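Tips for pickling onions at home

I do my onions in November, when the little ones turn up in nets at the Brasell farm stand, and I've ruined enough jars over the years to have a few opinions.

Peeling first, since that's the part everybody dreads. Pour boiling water over them, count to 60, drain, and the skins slide right off. Leave a bit of the root end on or they fall to pieces in the jar.

Salt them overnight. I use plain kosher salt in a big glass bowl with a plate on top, then rinse well and pat dry with a clean dish towel. Iodized salt clouded my vinegar one year — the onions tasted fine but looked like pond water!

Don't skimp on the vinegar. Mine is always 5 percent acidity, checked on the label, and I never water it down (my neighbor does, and I don't eat hers). Warm it with peppercorns, mustard seed, a bay leaf and a couple of spoonfuls of sugar. If you want them crunchy, let it cool all the way before you pour. Mine live in the fridge from start to finish.

Wait! Two weeks at the very least, and three is better. I write the day on masking tape and stick it on the lid.

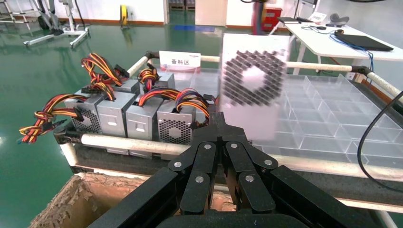
Using up the leftover vinegar

Once the onions are gone I strain what's left and shake it up with oil and a little mustard for potato salad. It's good splashed over greens too, or on a ham sandwich if you don't mind it dripping down your wrist. I keep it in the fridge door and toss whatever hasn't been used in a week.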